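# The Long Way Around a Bottle Cap

I had been at Treloar for most of a morning before anyone let me near a gripper, and I think that was on purpose. The shop occupies the back half of a former bakery, and the people who run its comparison trials like visitors to spend some time thinking about hands first. They want you to understand what the hardware is up against before you start rooting for it (and you do start rooting for it, I promise).

Three grippers were in the running the week I came. The Plikanard is a plain parallel-jaw model with rubber pads, built like a good pair of pliers. The Bekesow has three fingers that curl inward and a wrist that can be swapped in a minute or so by someone who has done it before. The Skistard is the odd one, a soft two-lobed thing that swells around whatever it touches and makes a small sigh when it lets go. All of them were headed for the same list of 26 kitchen jobs, and every job on that list was first done by a person, with bare hands and a camera at head height, so the team would have something to hold the machines against.

Bottles come early on the list, and they are harder than they sound. A person will take the base in one hand and the neck in the other and never give it a thought, while a gripper has to be told how wide, how hard, and how far up. Squeeze a thin plastic wall too much and it folds. Squeeze too little and the whole bottle turns along with the cap. 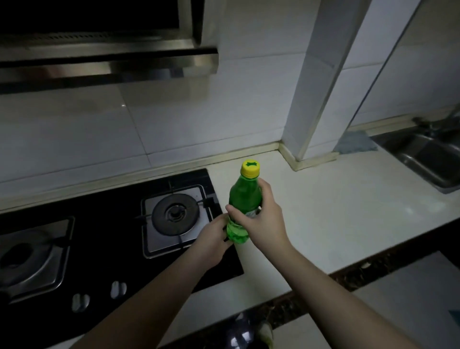
Quintessa wrote to me after an early version of this piece went around, and she felt I was being too kind to the three-fingered design. In her experience a plain jaw with decent pads will beat it on bottles nine days out of ten, so long as there's a second arm to steady the base, and she would spend the difference in price on a better wrist camera.

She may well be right! The Plikanard did very nicely with two arms working together, and it was the only one of the three that never needed its settings touched between bottles. But with one arm alone it had a bad habit of walking the bottle along the counter, and the Bekesow, slow as it was, kept things where they stood. I went back and forth on this for the whole drive home.

The cameras turned out to be half the story. A view from head height is lovely for planning a reach, but the hands get in the way of the very thing you want to see, and tile, steel and glass all throw light back at you. Treloar's controller compares the head view with a small camera on each wrist, 256 times a second, and picks whichever one it trusts more. On shiny surfaces the two disagree a lot — you can watch the arm hesitate, like somebody feeling for a light switch.

Appliance doors bring out the worst of it. The Skistard, my favorite by then, pressed flat against a smooth panel without a squeak, but it couldn't tell the controller how hard it was pressing, and so the arm kept easing off too soon.

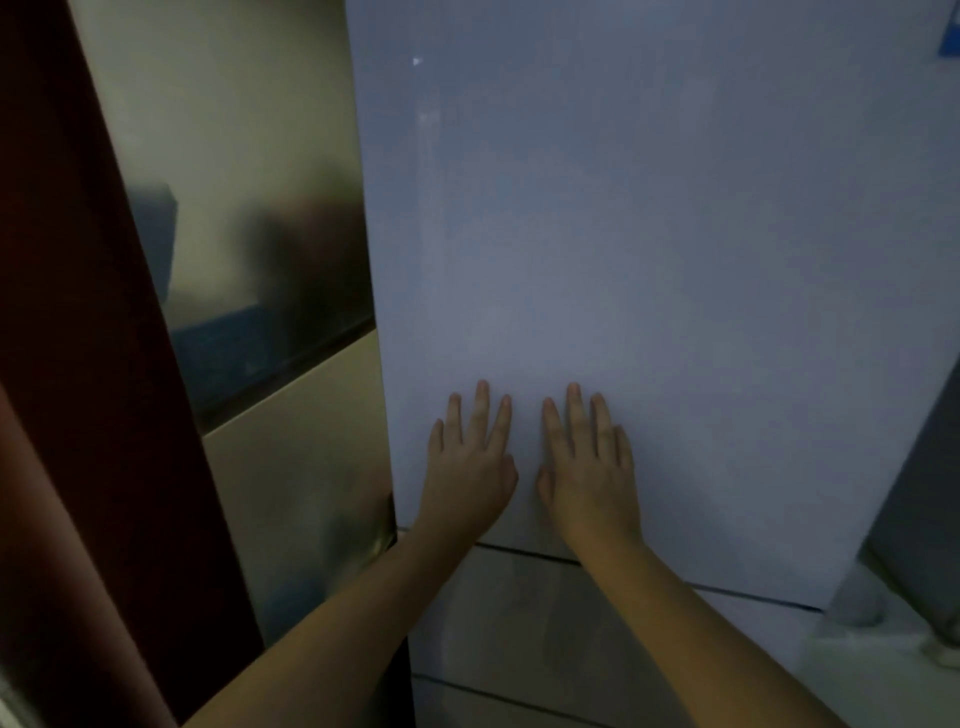

*Two palms against the upper door of the white refrigerator, with a metallic neighbor on the left.*

Flat pushing is the sort of job I'd never have put on a list. We lean on doors all day long with whatever part of us is free, and we know from the palm alone when to quit. The Bekesow's answer was to fold its fingers and use its knuckles, which looked a bit rude but worked on most of the tries I watched. The Plikanard simply closed its jaws and poked.

If you're shopping for a home workshop, I'd start with the Plikanard and a good pair of pads, and put off the rest until you know which jobs annoy you most. The Bekesow is the one I'd borrow. As for the Skistard, Treloar has a version with pressure sensing on the bench now and hopes to run it through the full list in October, bottles and doors included, and I've already asked if I can come back and hold the clipboard.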